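最終更新：1月

釉薬ノート　月曜　低火度・淡色シリーズ

朝いちばんで窯を開けた。やっと出た、淡い緑！
先週まではどう配合しても青に転ぶか、土の色に負けて濁るかのどちらかだったので、棚板を引き出した瞬間に声が出た。忘れないうちに全部書いておく。長くなるけれど、後で読む人は「調合」と「冷ましの記録」だけでも拾ってほしい。

狙いは前から言っている台所まわりの淡色。ミント寄りの薄い緑と、ラベンダーがかった灰色の二本立て。差し色はその後で考える。

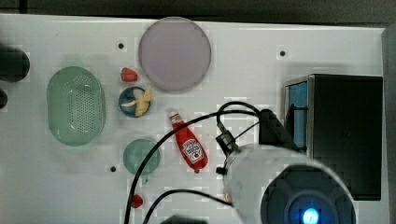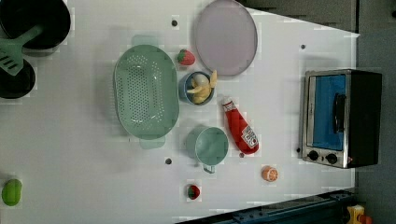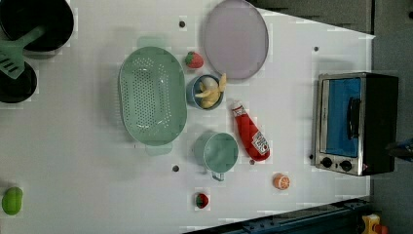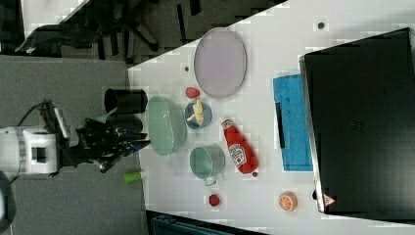 白い台の上だと、大きな楕円の薄い緑がいちばん先に目に入る。こういう緑が欲しい。

■ 今回の前提

素地は白の陶土。テストピースは板状のものとL字に立てたものを半々で用意した。立てたほうは流れ具合を見るため。素焼きはいつもより少しゆっくり上げ、釉掛けの前に濡れスポンジで一度拭いた。この一拭き、面倒だと思っていたけれど、ピンホールの出方がまるで違うので今後は必ずやる。

本焼きの温度は1,000℃。低い。低いけれど、この温度でしか出ない色の軽さがあって、そこが今回いちばんおもしろいところ。温度を上げれば丈夫にはなるが、緑の中の白っぽさが飛んで、急にガラス瓶の色になる。それはそれできれいだけれど、今回は追わない。

窯はRestbergの小さいほう。棚の上段と下段で溶け方に差が出る癖は相変わらずで、同じ釉でも下段のほうがわずかにマットに寄る。前はこれを欠点だと思っていたが、一回の焼成で二通りの表情が取れると考えると、テストにはむしろ都合がいい。各釉を上下に一枚ずつ入れるようにした。

■ 調合

一種類につき乾粉で200g。少なすぎると秤の誤差が着色剤の量にそのまま響くし、多いと失敗したときに悲しい。この量がちょうどいい。

ベースはTomarの無鉛フリット。アルカリ分が多めで、銅を入れると気持ちよく青緑に振れる。そこにカオリン、珪石、酸化錫。カオリンはAndodariの細かいほうに替えた。これが当たりだった！　以前の袋のものより沈みにくく、ふるいに残るものもほとんどない。水を入れて混ぜたときのとろみの出方が素直で、刷毛でも浸し掛けでも扱いやすい。

緑の着色は炭酸銅のみ。前回まではここに鉄をほんの少し足して黄色側へ引っぱろうとしていたのだが、あれが濁りの正体だったらしい。鉄を抜いて、かわりにカオリンをやや増やした。アルミナが増えるとターコイズの青みが引っ込み、緑が前に出る。教科書どおりと言えば教科書どおりなのに、自分の窯で自分の目で見ると感動の度合いが違う。

錫は白さの調整役。入れなければ透明な緑、入れると牛乳を混ぜたような緑になる。入れすぎた一枚はチョークみたいにそっけない顔になった。ちょうどいいところは狭い。狭いけれど、ちゃんとある。

灰紫はCukerの顔料を使った。コバルトとマグネシアの組み合わせで自作する案もまだ捨てていないが、まずは市販顔料で基準を決めておきたい。顔料は単体で見るとかなり強い紫で、本当にこれが灰色になるのかと不安になる。錫入りの白ベースに少しずつ入れていくと、ある量から急に「うすい雨雲」みたいな色が出てくる。ここが好きだ。

■ 段階ブレンド

緑は透明ベースと錫入りベースを両端に置き、その間を5段階に割った。端から順に書く。

一段目、透明寄り。水の底みたいな緑。きれいだが素地の細かい傷まで見える。縁で釉が薄くなるところは、ほぼ素地の白。

二段目、わずかに霞む。厚みのあるところと薄いところの差がいちばん楽しい。レリーフのある器ならこれを使いたい。

三段目、半透明。溜まりに青が残る。下段の一枚だけ、表面に細かな気泡の跡あり。

四段目、本命。試験片番号318。面で見ても縁で見ても同じ色に見えて、それでいてべったりしない。光を斜めから当てると、表面のすぐ下にもう一層あるような感じがする。これを見つけたときに声が出た。

五段目、不透明。落ち着いていて悪くないが、厚く掛かったところに縮れが出た。錫のせいというより掛けすぎだと思うので、薄掛けでもう一度試す価値はある。

灰紫も同じように割った。こちらは中央より少し顔料の多いほうがよかった。薄いと、ただの汚れた白に見えてしまう。並べて比べれば紫だとわかるのに、一枚だけ手に取ると灰色にしか見えない、という不思議な色も一つあった。使い道はわからないが捨てない。裏に丸印をつけて引き出しの手前へ。

■ 貫入のこと

残念ながら、緑の一段目と二段目には貫入が入った。窯出しのときは何ともなく、机に並べて記録をつけている最中に「ピン」と鳴った。あの音は何度聞いてもいい音なのだけれど、食器用と考えると喜んでばかりもいられない。

アルカリの多いフリットは膨張が大きいので、冷めるときに釉のほうが余計に縮みたがる。対策として考えているのは次のとおり。

・珪石を少し増やす。いちばん素直な方法。ただ溶けにくくなるので、光沢が落ちないか要確認。
・フリットの一部をホウ酸の多いタイプに置き換える。膨張は下がるはず。銅の色が緑に寄る効果も期待していて、うまくいけば一石二鳥。
・素地側を変える。最後の手段。土を変えると素焼きから全部やり直しになる。

三段目以降は今のところ無音。ただ、遅れて入る貫入もあるので油断しない。墨汁を薄めたものを塗って拭き取る検査を、窯出しの翌日と一週間後にやる。四段目の一枚はもったいないので墨を塗りたくない。控えのほうで検査すること。

■ 掛け方のメモ

今回いちばん学んだのは厚みだと思う。同じ釉でも、一回くぐらせただけのものと、二回くぐらせたものでは別の釉に見える。淡色はこれがとくにきつい。濃い色なら多少のむらは「味」で通るが、淡い色のむらはただの掛けむらに見える。

やってみてよかった手順。

1．釉を目の細かいふるいに二度通す。一度では銅の粒が残ることがあり、焼くと黒緑の点になる。
2．とろみは飲むヨーグルトより少しゆるめ。指を入れて引き上げたとき、爪の輪郭がうっすらわかるくらい。
3．浸ける時間は声に出して数える。頭の中で数えると、急いでいるときほど速くなる。
4．引き上げたら縁を軽く容器に当てて、最後の一滴を落とす。
5．手で触れるくらい乾いてから、指の腹で表面をそっとなでて小さな穴を埋める。粉が立つのでマスクをする。

沈殿防止に硫酸マグネシウムの飽和液を数滴。入れた釉は翌朝でも底が固まらず、へらで二、三回かき回せばもとに戻った。入れなかった灰紫の容器は見事に底が石になった。次は全部に入れる。滴数は釉ごとにラベルへ書き足すこと。前に入れた人と後に入れた人が両方「少しだけ」と思って足すと、プリンになる。

■ 冷ましの記録

最高温度で少しねらして、そこからはスイッチを切って自然に冷ました。蓋は手で触れるまで開けない。前回、待ちきれずに少し早めに隙間を開けたら、大きめの皿が一枚きれいに割れた。割れ口があまりにまっすぐで、定規みたいだった。今回は我慢した。割れなし。

ねらしを入れたことでピンホールはずいぶん減った。ただ、灰紫の上段はややつやが出すぎた感じがある。灰紫はしっとりしているほうが色が深く見えるので、次は下段にまとめて置いてみたい。冷却をわざと遅くして微結晶を出し、マットにする手もある。Restbergの制御盤でどこまでゆっくり下げられるか、設定の上限を説明書で調べておく。

■ 二色を並べてみて

乾いた布の上に緑の四段目と灰紫を並べた。これがいい！　どちらも彩度が低いのに、隣に置くと互いに少し鮮やかに見える。緑は急に植物っぽくなり、灰紫は夕方っぽくなる。蛍光灯の下だと灰紫が冷たく見えすぎるので、色の判断は窓際で午前中にすること。夕方に見ると何でもよく見えてしまう（経験済み）。

差し色として、小さな面積に赤を置いたらどうなるか。試しに手元の赤い下絵具を紙に塗り、指先ほどに切って緑の上に載せたところ、それだけで全体が締まった。広い面は静かにしておいて、つまみや高台の内側だけ赤、という使い方ができそう。低火度なら赤も出しやすい。ここも1,000℃で焼く楽しみの一つだと思う。黄色も同じ大きさで試したが、緑の隣だと少し弱い。縁を濃紺の線で囲めば立つかもしれない。

■ 食器に使う前に

忘れずに書いておく。銅の入った低火度釉は、溶出を調べるまで食品の触れる面に使わない。とくに酸のあるもの。見た目がつるっと溶けていても、それは安全の証拠にならない。家での目安としては、レモン汁に一晩浸けて色の変化を見るやり方があるが、変わらなかったからといって合格にはならず、落第を早めに見つけるためのもの。本命が固まったら、きちんと外の検査に出す。

それまでは外側だけ緑、内側は透明釉、で形のテストを進める。内外で釉が違うと膨張の差で歪むことがあるので、薄手の鉢でまず様子を見る。

■ 次にやること

・緑四段目の再現焼成。同じ調合をもう一度最初から量って、同じ色が出るか確かめる。一回出ただけの色は、まだ自分の色と呼べない。
・珪石を増やした版と、ホウ酸系に一部置き換えた版。どちらも四段目を基準にする。
・灰紫は下段のみ。硫酸マグネシウム入り。
・穴あきの器に掛けたときの穴のふさがり具合。水切り鉢の試作の切れ端が残っているので、それを使う。穴の縁に溜まる釉が厚くなりすぎないよう、浸けたあとに息で吹くか、乾いてから楊枝で抜くか、両方やって比べる。
・楕円の皿は棚板に載る向きが限られるので、先に紙で型を切って窯詰めの配置を考える。
・Andodariのカオリン、袋の残りが心細い。早めに注文。
・Cukerの顔料の色見本に、こちらの焼き上がりの小片を貼り足す。印刷の色と全然違うので、これは後で絶対に役立つ。

■ 雑記

窯出しの日はどうしても仕事が手につかない。午後も机の端に試験片を並べ、通りかかるたびに順番を入れ替えていた。曇ったら灰紫がぐっとよくなり、日が差したら緑が勝つ。帰る前にもう一度見たら、朝は気に留めなかった緑の二段目が妙に気になりだした。貫入さえ止まれば、あれもかなりいいと思う。レリーフの小皿の型、奥の棚から出しておく。

番号はすべて裏に下絵具で書いてあるが、灰紫の一枚だけ数字がにじんで読めない。記録の順番からどれかはわかるので、忘れないうちに油性ペンで書き足すこと。

明日は素焼きの窯詰めから。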